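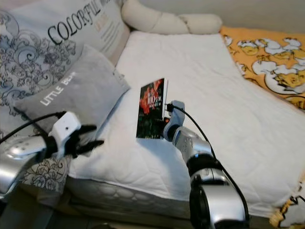 Notebook > Bedding room > Entries
5 March 2025 — Elvia Bautista

Spent a happy stretch on the bed again, trying Kathleen's order: big pillow first, then the bolster, blankets last. 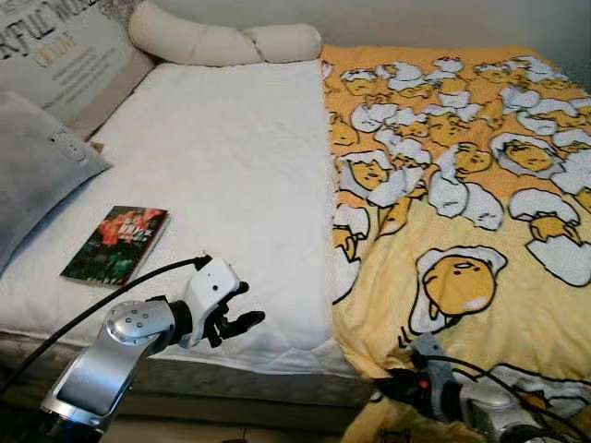

Yellow blanket on the right, book on the quilt.

I do love that yellow — it cheers up all the white. Dymphna wants the blanket folded in 2 before it goes on.

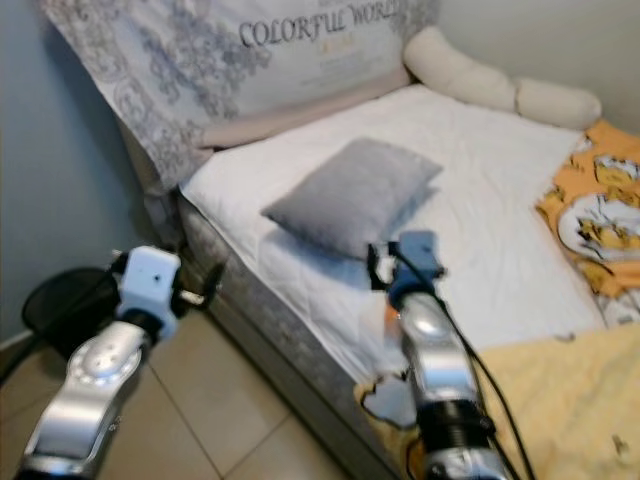 Where does the bolster go?
Along the wall, at the head end.

Print | E-mail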